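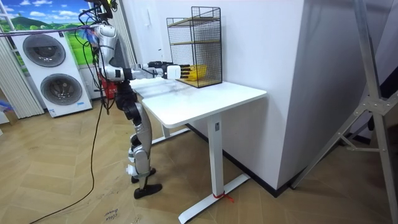

Teaching the reach, part 2

Set the desk height first, then leave it alone. I nudged ours up after 30 good recordings and got to make them all again.

Clip the overhead tether before you power the legs. Leave enough slack for a lean – not enough for a fall.

Put the target on the bottom shelf of the rack and run the Liapis script at quarter speed. Watch the knuckles. Mesh has no sense of humour and neither does a finger joint priced at $479.

If the wrist drifts, re-zero the elbow and start over. Save the file under a name you'll recognize in July.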